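We use cookies to improve your visit. By continuing to browse this forum you accept our cookie policy. [Accept] [Settings]

Dretum handheld gripper kit, worth the money?

kelpie_856
Our lab must decide this month if we buy the Dretum kit (pair of handheld grippers, headset, backpack) or stay with our own printed ones. The quote from Pridberg is for 3 sets, with 118 days of support. Has anyone used it for longer than a demo? I am mainly interested in the tracking and in how the hands feel after a full morning.

norrland
We had it on loan in August. Tracking is good near a desk and poor when you turn your back to the markers. The software, Sepp, is the weak part. It wants a new calibration each time you change the battery.

tomasz_b
I do not agree about Sepp. Calibration is needed only if you take the headset off. Are you on the old version? Please check this before you blame it.

norrland
We had the version that came in the box. A customer should not have to ask for the newer one.

oddbearing
For me the price is the problem. The Dromeron set does the same thing for less and the fingers can be changed without tools. It has no backpack, so the cable goes to the PC, but for table work I prefer this.

kelpie_856
With a cable we cannot do the tasks where one walks between rooms, so Dromeron is out for us. But thank you, I did not know about the fingers.

marit_k
I am using the Dretum kit since the spring, so I will try to give a fair answer. The grip is comfortable and the trigger is soft. The backpack is heavier than I would like, and I stop after 10 recordings to put it down. A cap under the headset helps a lot, otherwise the strap pulls the hair. For support I wrote to Pridberg twice. The first answer was quick, the second one I had to ask for again.

One more advice: agree before you start who stands where. When several people are recording in one office, the chairs are always in the way.

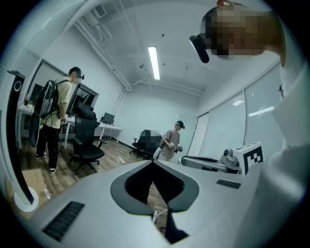 tomasz_b thinks the chairs are the smallest worry and that the buyer should ask first about spare fingers, as Pridberg did not list them in his quote at all. He paid for them separately and waited three weeks.

marit_k
This is true, I forgot it. Ask for the spare fingers in writing. The black ones wear at the tip.

kelpie_856
Then I will ask for one set on trial and for the newest Sepp. If they say no to the trial we keep the printed ones.

oddbearing
Ask also what happens on day 119.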